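Moving the Freezer to the Garage

We finally moved the chest freezer out of the kitchen in March. It had been next to the back door since we bought the house in Walport, and you had to turn sideways to get past it with a bag of groceries.

The garage outlet was the first problem. It shares a circuit with the washer, and the washer trips it if anything else big is running. The electrician wanted $545 to run a new line. I got a second quote from Tudose, the shop out on the Plamudcombe road, and they did it for $325, including the outlet cover.

I emptied the freezer on a Thursday night. The food went into two coolers with towels over the top. There was a bag of plums at the bottom from my aunt Aurelia Vasiliu, and I am not sure which summer they came from. I threw them out.
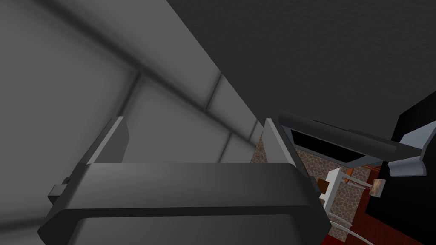 Getting it through the door

The freezer is 325 liters and the back door is narrow. We took the door off its hinges, which I should have done first. Then we slid it across the floor on an old blanket and used a hand truck for the step. I kept it upright the whole way and let it sit overnight before plugging it in.

The garage floor slopes toward the drain, so I put two thin boards under the front feet. The lid closes properly now.

The kitchen has a bare patch of floor where the freezer was, a different color from the rest. I put the shoe rack there for the time being. Next job is a shelf over it, 78 centimeters wide, if I can find the level.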